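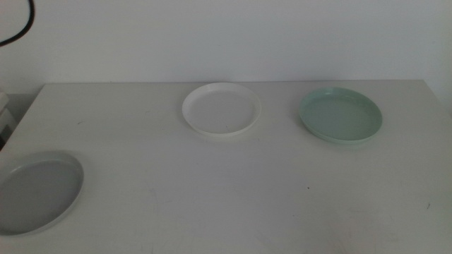

Shallow round trays on a white tabletop.

Returned to Owner: How One County Is Working Through Its Recovered Property

When the Wulitz County Sheriff's Office closed its investigation into a series of residential burglaries in the Omlow area, 14 cases had been cleared and two defendants had entered guilty pleas. For the Property Section, the larger part of the work was still ahead. Detectives had recovered 176 items from a rented storage unit, and fewer than half of them matched any description in a burglary report.

The difficulty is a familiar one to agencies of every size. A victim who comes home to a forced door is asked, often within the hour, to state what is missing. The television and the laptop are listed. The contents of a drawer in the spare bedroom are not. Weeks may pass before the owner of a wristwatch or a set of medals notices the loss, and many owners never call to add it to the report.

"The report tells us what a person remembered on a very bad evening," said Lieutenant Hubert Michalski, who has commanded the Property Section for six years. "We hold things in this building that their owners would recognize in a second. Our difficulty is getting the two into contact with each other."

Until recently, the county relied on a printed notice in the lobby and a legal advertisement in the newspaper. Both satisfied the retention policy. Neither brought many owners forward. After the waiting period, unclaimed goods were sold at public auction, with the proceeds paid into the general fund.

A searchable register

In October, the Sheriff's Office opened an online property register under the name Priris. The register was paid for in part by a grant from the Chettiar Fund, a private foundation that supports victim services in rural counties, and it was built over the course of a year by the county's own information technology department.

Residents may search the register by category, by the general area of recovery and by the month in which an item came into custody. Each entry carries a short description. Details that would allow a false claim – an engraving, a serial number, a repaired clasp – are withheld, and a claimant is asked to supply them. A claim may be filed online or on paper at any district station. The Property Section then compares it with existing reports, and a deputy contacts the claimant to arrange an interview.

The register opened with slightly more than one year of intake. Older property is being added as it is reviewed, beginning with jewelry and musical instruments. Firearms, controlled substances and cash do not appear and continue to be handled under separate rules. Property that remains evidence in an open case is also excluded until the prosecuting attorney signs a release.

That last point has caused some frustration. An owner whose bicycle is recovered in spring may be told that it cannot be released before a trial date in the following year. State law permits an agency to photograph certain property and return the original to its owner before trial, provided that both parties are notified, but the procedure had seldom been used in Wulitz County. The Sheriff's Office and the prosecuting attorney have now agreed on a standard form for such requests. Defense counsel has 14 days to object.

What victims ask for

Florian Le Goff coordinates victim services for the county and sat on the group that drafted the claims procedure. He argued early on for an interview by telephone or in person in every case, a step that some of his colleagues considered slow.

"People who have been burglarized have questions that a form does not answer," Le Goff said. "They want to know whether the person is in custody and whether their address is still known to somebody. If we ask them to come in and identify a necklace, we should be ready for that conversation as well."

His office has assigned an advocate to the main station two afternoons each week. Claimants may request that the advocate be present during the interview, and those who do not speak English may ask for an interpreter at no charge. No claimant is required to attend at the same time as any other.

Le Goff also asked that the value of an item play no part in the order of review. A claim for a child's silver cup is taken up on the date it was received, as is a claim for a $2,000 camera. Insurance remains a separate matter. Where an insurer has already paid for a loss, title to the item may have passed to the company, and the owner is advised to contact the insurer before collecting it. In practice, Lieutenant Michalski said, many insurers decline to take possession of used household goods and will agree to a modest repayment.

Limits of the program

The register will not resolve every entry. Tools and common electronics are the most difficult categories, as few owners keep a record of serial numbers and most models look alike. The Property Section has declined claims in which two people described the same drill equally well. Such items are held for the full retention period, and either party may petition the court.

Staffing is a further constraint. The section has three full-time employees, one of whom is assigned almost entirely to court transfers. The Sheriff's Office has requested a part-time records position in next year's budget. The request is still before the county board.

Residents are encouraged to prepare before a loss takes place. The Sheriff's Office recommends a written inventory of any item worth more than $200, together with photographs of identifying marks and a copy of the serial number, stored somewhere other than the home. Items of small value but personal importance should be added to the same list. A blank inventory sheet is available at district stations and at the public library in Omlow.

Anyone who reported a burglary in the county and later discovered further losses may amend the original report at any time by calling the Records Desk with the case number. Proof of purchase is helpful but is not required.

Contact the editorial office | Subscriptions | © 2019 All rights reserved | Back to top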